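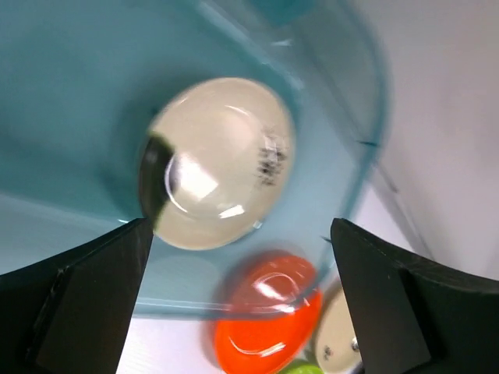

Peiyu Yin
Thursday, 7:40 pm

OK so Wada has the chili crab burger back for December and I finally caved and got one. Short thread, I'm still full.

First off, the line at the Tarklow branch. I was number 82 and they were calling 76, so not terrible! Fries were fresh too, which never happens to me there.
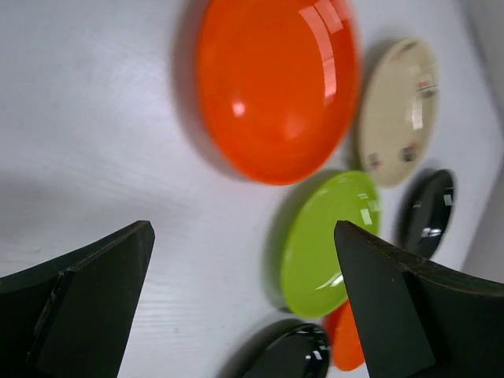
The bun is the best part?? Sweet, squishy, toasted on the inside. The patty is mostly crunch with a little crab hiding in the middle. I kept looking for more.

Sauce is good but it's everywhere. I went through four napkins and there's still some on my sleeve. Ask for extra on the side if you like heat, mine was pretty mild.

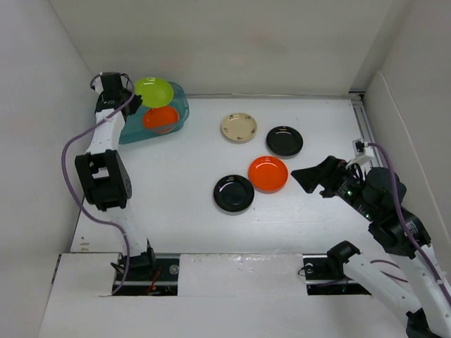
My brother says the Rillen one does a better job with the sauce. Might try it next week, might just get the plain chicken again lol. Anyway 7/10, would eat again if somebody else is buying.

More from Peiyu
Tekley iced milk tea, large vs. small
Breakfast wraps I regret
Wada curly fries are back

Contact | © Peiyu Yin | Back to top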